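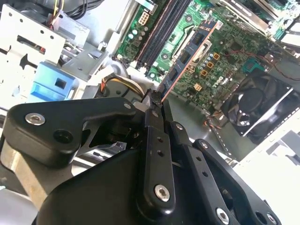 Figure 1. Gripper holding an expansion card by its upper edge inside a desktop computer.

Unit 4: Repair and Disassembly Work
Course notes prepared by Angelica Navarro, Chauvin Technical Institute

Assigned reading: the Waler bench report, sections on cards and cables. Students should bring the task sheet from Unit 3.

4.1 The question
The earlier units dealt with folding, sorting and loading. This unit takes up a shop-floor chore: opening a used computer and exchanging one part. A trained technician does this in minutes and gives it little thought. Whether a machine can do it unattended is still open, and the answer depends heavily on how the job is divided.

4.2 Holding and seating
Grasping a card is the easier half of the work. The card in Figure 1 is held at an angle, and a card must be squared to its slot before it is pushed home. A person feels the connector begin to enter and corrects by a very small amount. A machine must obtain the same information from force readings, from a camera close to the fingers, or from both. The fingers may also hide the contact point from that camera.

4.3 Clearance
Cases were laid out for human hands. Power wires, drive cages and fans limit the paths an arm may take, and loose wires do not lie the same way in any two machines. A planner that treats the case as a fixed shape will fail on the next unit — often on a wire.

4.4 Reported results
In the Waler trials, the arm seated a card correctly in around 80 percent of attempts when the case was already open and clamped. The series covered 2,000 attempts. The Zetulska group worked without clamps and reported lower rates. The two sets of figures should not be compared directly. Neither group included removal of the case screws.

4.5 For discussion
Nuluvine, a refurbishing firm, proposes to keep technicians for opening and cabling and to assign card exchange to machines. Prepare a one-page response stating what success rate you would require before agreeing, and who would check the finished work. Responses are due at the start of the Saturday session.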